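Forums > Robot Learning > Data and Demos > Handheld grippers vs. teleop

Do handheld gripper demos really hold up against teleop?
Posted April 2019 by Shojaei

I've been reading up on people who collect demos with handheld grippers and no arm at all, then train a policy and put it on a real arm later. I have 83 teleop demos of one pick task and my wrists hate me. Is the handheld way any good, or am I going to throw it all out when the arm can't reach the poses I recorded? Also, how many demos are we talking?

Burnness
Depends on your task. Teleop is safer. Search the forum, this comes up a lot.

Stinder
I switched in March and I'm not going back! We did a little comparison on a box pickup, same policy network both times. With 30 minutes of collecting, teleop got me 11 usable demos and handheld got me a whole lot more (I kept going because it was kind of fun, which I never said about teleop). The handheld policy did better on the arm too, but I'd put that down to more data, so don't quote me on it being a better method.

Your worry about reach is fair. I run every recorded path through the arm's kinematics before training and toss the ones it can't follow. Early on I was tossing plenty, mostly from me twisting my wrist in ways no arm likes. Slow down and it gets better. The other thing that bit me was tracking: if your fingers or sleeve cover the marker cube, the pose jumps, so hold the grip low and keep the patterns clear.
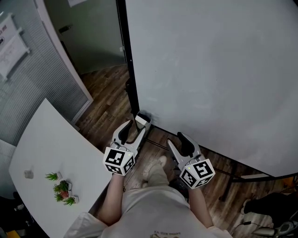
Two-handed setup, one marker cube per gripper, small white box at the foot of the whiteboard.

As for how many, I wouldn't plan on 1,000 for a single pick. Start with what you can do in an afternoon, train, see where it fails, and go collect more of that. Move your start pose around a lot! The folks at Urnen have a decent write-up on filtering too.

Contact us | Copyright Urnen Community Help | Back to top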